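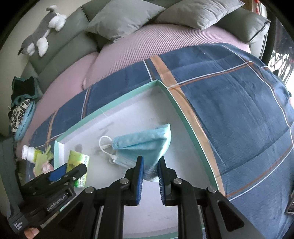
4. Demonstrations and transfer to the workshop arm

4.1 Task

The Selis arm was built in a shared workshop at Birnton between the end of one lease and the start of the next, and its reach was fixed by the length of aluminium section left over from an earlier frame. All results in this section were obtained with the second version of the wrist. The first version, described in Section 3, had too much play in the roll joint to hold a soft object level.

The task is the handling of small household items over a shallow open box placed on bedding. An operator picks up an item, moves it and sets it down, in or beside the box according to a short written list. The items include a pleated face mask, a packet of pocket tissues and a tube. They were chosen for their differing stiffness. The tissue packet keeps its outline under light pressure, although its long faces bow inwards. The mask has no stable outline at all, and its ear loops can catch on a finger that approaches from the side.

Bedding was used as the support surface throughout. A soft surface gives way under a closing finger, so that the height at which contact is made differs from the height of the surface before contact. On the workshop bench the same approach height could be reused from one trial to the next. On a duvet it could not, and the fixed-height controller used in Section 3 was dropped for this reason.

4.2 Recording

Demonstrations were given by hand with two parallel-finger grippers, one to each hand, and with a camera carried on the tool. The operator squeezes and releases the fingers directly. For each demonstration we stored the camera stream, the opening between the fingers and the estimated pose of each tool. The streams were aligned afterwards on a common clock. A demonstration was kept if the alignment error at both ends was within one video interval and if neither tool lost its pose estimate for longer than 200 ms.

After this check, 927 demonstrations remained. Those lost were mostly recorded against a plain cover filling most of the camera view, where there was little texture to track. A patterned cover gave much better pose estimates and was used for all later sessions. No attempt was made to flatten it between trials. Creases were left as they fell, and the box was put back by eye at whatever angle came naturally.

Operators were asked to work at an unhurried pace and to avoid regrasping in mid-air. They were not told which finger opening to use. In practice the opening before contact varied a good deal between operators, and much less within the work of any one of them. We therefore normalised the opening by the widest value in each demonstration before training. Omitting this step caused the arm to approach thin items with the fingers nearly closed, and to push them along the cover.

4.3 The arm-side gripper

The arm carries its own two-finger gripper, driven by a single servo through a printed linkage. The finger spacing follows the hand-held tools as closely as the servo horn allowed. The printed parts were made on the workshop's Vestergaard printer, with the layer direction along each link. An early set printed flat on the bed split at the pivot holes -- the load there runs across the layers -- and was replaced after six sessions.

Pad material was settled by trial. Smooth silicone sheet held the tissue packet well but let the mask slide out at the fold. Ribbed pads held both, provided that the ribs met the fabric across the pleats. Where ribs and pleats ran parallel, the mask tended to rotate about the upper edge of the pads during lifting. The policy has no explicit knowledge of pleat direction, and we did not add any.

Motor current is limited in software to a value found by closing the fingers on an unopened tissue packet until the film began to wrinkle sharply, then backing off by three steps. The limit is the same for every item. It is lower than would be needed for a rigid object of similar mass, and the gripper is unsuited to such objects in its present form.

4.4 Grasp types

Two grasp types account for most of the recorded contacts. In the first, the fingers descend on either side of an item that is standing or can be tilted up, and close on its two sides. In the second, used for the mask, they pinch an edge or a fold and draw the fabric upwards. The first type transfers to the arm with few changes. The second depends on the fingers reaching below the fabric, and here the arm is at a disadvantage: its fingertips are 6 mm thick against a much finer edge on the tapered trial set, which broke too easily to be kept. Figure 3 gives an instance of the first type.

Figure 3. Two-sided grasp. The tissue packet is upright between the two blue finger pads; the shallow box and the face mask lie behind it.

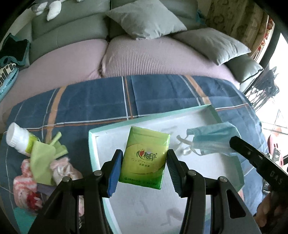 How closely must the arm-side gripper match the hand-held one for the demonstrations to remain useful?

The finger spacing and the position of the camera relative to the fingertips need to match closely; the remaining dimensions matter much less. Moving the camera bracket up the wrist by a small amount made the arm stop short of the item on most approaches, whereas a change of linkage length had no visible effect once the opening had been normalised.

4.5 Calibration drift

The camera bracket is held by two screws into printed plastic, and it creeps. Over July the bracket sagged enough to shift the fingertips visibly towards the lower edge of the image. The drift was corrected by bringing the fingers together on a steel rule and comparing the picture with a stored reference -- a check that takes less time than starting the controller. It is now done at the beginning of each session. A metal bracket has been cut at Grovside and awaits drilling.

Sessions recorded before the check was introduced are included in the training set without correction. Removing them reduced the variety of box positions, and the arm then became unreliable when the box lay near the far limit of its reach. The weights used in Section 5 were trained on the full set.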